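阿库特维尔(Arkutville)二月消息:由弗莱利耶(Flellier)职业技能中心牵头编写的《机械臂料箱取放作业守则》,这个月开始在本地几家车间和教学点试用。守则不厚,正文加附表一共16页,写的也都是大家天天碰到的事情:料箱怎么放、夹具怎么夹、线缆怎么走、人什么时候可以把手伸进去。编写组的几位老师傅说,他们最想要的是一本能摊在工作台上翻的东西,沾了油也不心疼,所以特意选了厚一点的纸,还在页边留了很宽的空白,方便大家随手记。

说起来,这件事拖得有点久了。早在前年,劳尔(Laur)零件厂和中心合办培训班的时候,就有人提过,各家的做法差得太多:有的车间要求料箱必须夹紧在台面上,有的只垫一块防滑垫;有的班组换工具前先断电,有的按个暂停就算数。学员在这一家学会了,到了另一家又得从头改习惯,带班的人也跟着头疼。后来大家坐下来,把各自贴在墙上的规定一张一张拿出来对,对了好几个晚上,光是“暂停”两个字在不同车间里的意思,就争了很长时间。

## 料箱和台面先说清楚

守则第一部分讲的是固定。凡是机械臂要伸进箱内作业的,料箱不能光靠自重压在台面上,至少要有一处机械夹紧,夹具的手柄应当避开手臂的行程。料箱的位置要在台面上做出标记,胶带、划线都行,颜色各家自己定,但同一个车间里只能用一种颜色表示箱位,免得和检修区、堆放区混在一起。每班开工前,当班人员看一眼箱角有没有离开标记,再用手推一推,推得动就重新夹。

箱内的东西也有讲究。细长的工具,比如螺丝刀一类,要平放在箱底,不允许斜靠箱壁。编写组为此吵过一阵子,有人觉得真实生产里哪有那么整齐的料,练习的时候就该乱一点才有用。最后的写法是折中的:新程序第一次跑,箱里的物件必须平放,而且不超过6件;跑顺了、记录齐了,再按附表逐级增加难度,允许堆叠和交叉。这一条读起来有些啰嗦,不过试用的几个班组反而很喜欢,说是终于知道“跑顺了”该怎么算了。

## 线缆那一章最厚

线缆部分占的篇幅最多,这倒不奇怪,凡是在机械臂旁边待过几年的人,大概都有一肚子线缆的故事。守则要求,沿手臂外侧走的线束要分段绑扎,在关节处留出足够的活动余量,余量的大小以手臂走到最远的姿态时线束不绷紧为准。余量也不能太大,垂下来的线环不得碰到箱壁、箱沿和箱内物件。检查的时候要让手臂慢速走完整个行程,人站在围栏外面看,看线环在每个位置离箱子还有多远,看完了在记录表上签名。

!

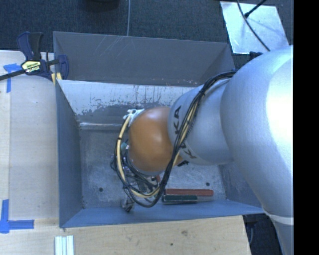
## 四条最常被问到的规定

试用开始以后,中心接到不少电话和便条,问得最多的几条,编写组整理出来,单独印了一张活页,夹在守则后面。

1. **速度。** 夹爪进入箱沿以下的空间时,程序里要有单独的慢速段,不能和空中移动共用一个速度值。调试阶段还要更慢,具体数值由各车间根据设备说明书填写,填好以后贴在控制柜门上。

2. **伸手。** 机械臂处于自动状态时,任何人不得把手伸进料箱,捡一颗螺丝也不行。需要整理箱内物件的,先停机、确认状态、挂上牌子,再动手。挂牌的人自己摘牌,换班的时候当面交接。

3. **箱体磨损。** 金属料箱用久了,内壁有划痕和掉漆是很平常的事,守则并不要求见到划痕就换。需要停用的是三种情况:箱沿起毛刺,箱底变形导致放不平,夹紧处开裂。另外,每累计运行2,000个循环,要把箱子清空检查一次,顺手把箱底的碎屑也清了。

4. **记录。** 碰撞哪怕再轻也要记,写明时间、手臂姿态和碰到的部位。守则里写得很明白,记录只用来改程序、改摆放,不和个人考核挂钩。编写组说这一句是反复斟酌过的,少了它,表格多半会一直空着。

## 培训和反馈

配合守则试用,诺米亚(Nomia)培训室从这个月起增开了短课,每期半天,上午九点开始,先讲一小时条文,剩下的时间都在设备旁边练。课上会让学员自己动手夹一次料箱、绑一次线束,再由同组的人照着表格挑毛病。头一期来了约40人,把培训室挤得满满当当,有几位还是从邻镇坐早班车赶过来的,中心只好临时又借了一间教室,茶水也添了两回。

听课的人里,既有刚上手的学徒,也有做了大半辈子钳工、最近才开始跟机械臂打交道的老师傅。有位老师傅课后说,机械臂的东西他学得慢,可是讲到工具要平放、台面要有标记、用完要归位,他听着格外亲切,当年带他的师傅就是这么要求的,连挨骂的话都差不多。旁边几个年轻人听了直乐,后来大家围着台子又多聊了半个多钟头,聊到培训室要锁门了才散。

当然,也有人提了不同意见。小一些的作坊觉得,守则要求慢速走完整个行程再开工,每天都做有些吃不消,尤其是一天要换好几种料箱的时候。编写组目前的答复是,试用期内先照做,同时请这些作坊把每次检查花的时间记下来,等攒够了数据,再商量能不能改成换箱或者改线之后才做。还有人希望把真空吸盘的内容也加进去,现在这一版主要围绕夹爪来写,吸盘只在附表里提了几句,确实单薄了些。

守则的纸质本可以在弗莱利耶职业技能中心前台领取,每个车间两本,不收费。意见可以直接写在书末的回执上,投进中心门口的信箱,也可以在上短课时当面交给带课老师。试用期到六月底为止,修订稿会先在参加试用的车间里传阅,再定正式版本。想报名短课的读者请提前和诺米亚培训室联系,来的时候穿包脚的鞋子,长头发的朋友记得带根皮筋。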